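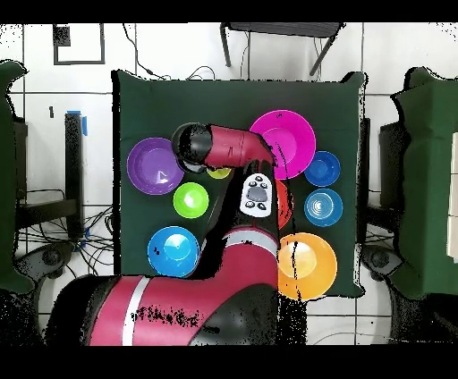 Plastic bowls from the Wanel mixed set, laid out on the dark green table cloth.

Wanel Mixed Bowl and Cup Set — Stacking Tableware for Canteens, Classrooms and Day Rooms
Updated August
Text: Keyvan Talebi

The Wanel set is colored plastic tableware in graded sizes, supplied by Irnuvo as a single carton or by the pallet. It is intended for places where tableware is handed out, collected and put back on the shelf several times a day by whoever is on duty. Bowls and cups are sold together. Loose pieces can be ordered by color and size from the spares list, minimum quantity 6 per line.

Colors

Purple, pink, lime green, yellow, orange, red-orange, and several blues from sky to royal. The color is in the material and is not a coating. Small differences in shade between production runs are normal and are not accepted as grounds for return. Customers who need an exact match across a large order should ask for one batch number on the order form. This adds a week to delivery.

Color does not indicate size. The same size may be supplied in more than one color, and the mix in a carton varies. Kitchens that use color to separate diets or groups should order single-color lines from the spares list and keep the mixed carton for general use.

Shape and finish

All bowls are round and open, with walls that widen toward the rim. The inside is smooth and moderately glossy. Some sizes have a ringed base, which stiffens the floor of the bowl and leaves slightly more to wipe. The cups are tapered and stand upright on a flat base. None of the pieces has a handle or a lid. Lids from the older Tóth range do not fit, although the two largest diameters look close.

The largest bowl is meant for serving, salad or mixing cold ingredients. Middle sizes are for individual portions. The smallest are used for sauces, fruit, or sorting small parts in craft rooms.

Stacking and nesting

Pieces of one size nest closely and come apart without tools. Mixed sizes should be nested largest first, with each smaller bowl seated fully inside the one below before the next is added. Cups nest in cups.

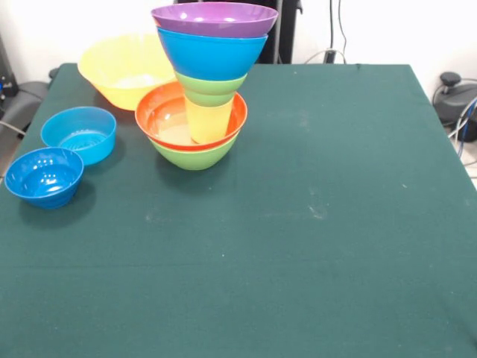

A cup set upright in a bowl will carry further pieces on its rim, and the result can be tall for its footprint. This is acceptable on a table for display or play. It is not a storage method. The load then rests on a narrow ring, and a bowl wider than the cup under it moves the weight outward as the stack grows. For shelves, carts and dish racks, keep bowls with bowls and cups with cups, and stop at 200 mm of total height. Closed cabinets may be filled to 600 mm if the stack is supported on three sides.

Do not leave wet pieces nested. Water held between two smooth walls dries slowly and leaves a mark, and tightly nested bowls of the same size can hold by suction. To release them, twist; do not pry at the rim with a knife. If twisting fails, stand the lower bowl in warm water for a minute and try again.

Cleaning

Hand wash or use the top rack of a dishwasher. The wash cycle should not exceed 78 °C. Scouring pads dull the gloss after a few uses and the surface then takes up stains from tomato and turmeric. Existing stains can be reduced with baking soda paste left on overnight. Not for use in ovens or under a grill. Microwave use is not covered by the warranty.

Surface under the set

The bases have no rubber foot. On polished stone or bare laminate the lighter pieces slide when pushed. A cloth gives enough grip for normal handling. Our display table uses a plain dark green cloth from Polberg, hemmed, machine washable, sold separately in one width. Pale lint and scuffs show on dark shades, so sites that will not brush the cloth down daily may prefer the gray.

Putting the set away

Most damage reported to us happens on the way back to the shelf. The usual fault is a cup pressed into a bowl that is slightly too small, followed by a second bowl pushed on top to save space. Clear the large bowls first and give them their own place, then the portion bowls, then the cups. A carton returned to the shelf with two short stacks is easier to hand out again than one high mixed stack.
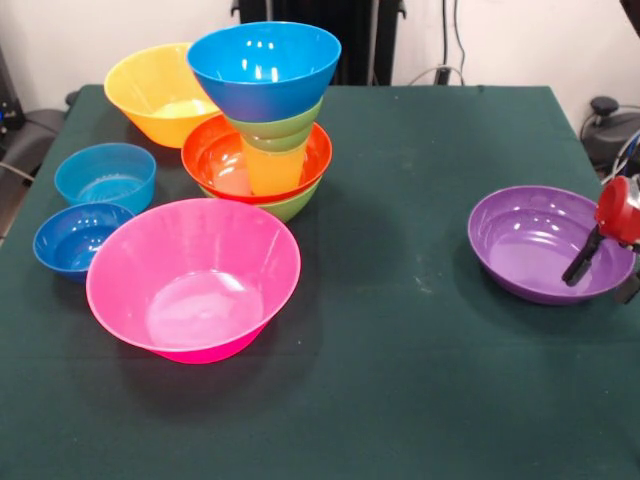
Zdislava Murín disagrees on the order of clearing. In her day room the cups go first, since they roll when knocked and end up under the radiator, and the big bowls can wait on the table until last. She also asks for a divider in the carton, which would let the cups stay upright in transit.

The divider is under review. It would reduce the number of bowls per carton, and the current price is based on a full one. Sites that want it can leave a note with the order.

Ordering

Cartons ship flat-wrapped in paper with no plastic film. Check rims on arrival and report chips within 6 working days, with the batch number from the carton label. Pallet orders and single-batch requests go to Ctibor Šindelář; spares and cloths to Tapio Saarinen.

Contact Irnuvo Tableware | Spares list | © Irnuvo | Back to top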